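Comparing two sets of gripper fingers on a two-arm cell

Keegan MacLeod
Print this page | E-mail to a friend | 14 shares | 3 comments

We had two finger designs to choose between for our pair of small arms, the Cilby and the Drestia, and wanted a test anyone in the shop could repeat in an afternoon. Both bolt onto the same parallel jaw. What follows is the procedure we settled on after a few false starts in November.

What you need

Two arms with parallel grippers, a wrist camera on each, a divided bin, and some thin hookup wire. Wire is a good test piece. Blocks and cups were too easy and both finger sets scored nearly the same on them.

Step 1: Set the zero

Close the jaws fully and zero the gripper in the controller. Do this again every time you change fingers. The Drestia tips are slightly longer, so your tool offset changes too. Measure it with calipers instead of trusting the drawing.

Step 2: Check the cameras

Jog each arm to its low pose and look at the wrist view. You want to see both fingertips and a bit of table past them. If the tips are blurry, refocus now and lock the ring. Glare off a shiny tabletop will also cause you grief, so try dimming the overhead lights before you touch the exposure.

Step 3: Set the grip force

Start low and work up until the wire stays put when you tug it lightly by hand. Write the value down. Use the same value for both finger sets or the comparison is worthless.

Step 4: Run the pick

Keep one arm low near the middle of the table and use the other to lift from the loose coil. Raise slowly – thin wire springs about and can hook on a finger. Log a pick as good only if the wire ends up in the bin compartment you called beforehand.
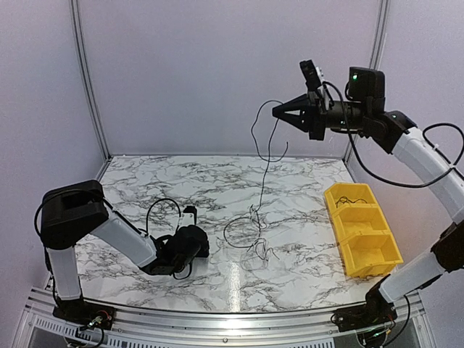
Step 5: Swap and repeat

Change the fingers, go back to Step 1, and run the same number of picks. We did 331 with each set. Stop if a cable starts to pull tight at the wrist, and re-dress it before carrying on.

Our result

The Cilby fingers dropped 29 picks and the Drestia fingers dropped more than twice that, mostly at the tips, where they flex. We kept the Cilby set on both arms. For bigger parts I'd still consider the Drestia.

Comments (3)

Margaux Huet
Did you try rubber on the tips? We glued on a thin strip and our drops went way down.

Keegan MacLeod
Not yet Margaux. What thickness did you use?

Bakari Urio
Good write-up. Would like to see the same test with stranded wire, ours frays at the ends and catches on everything.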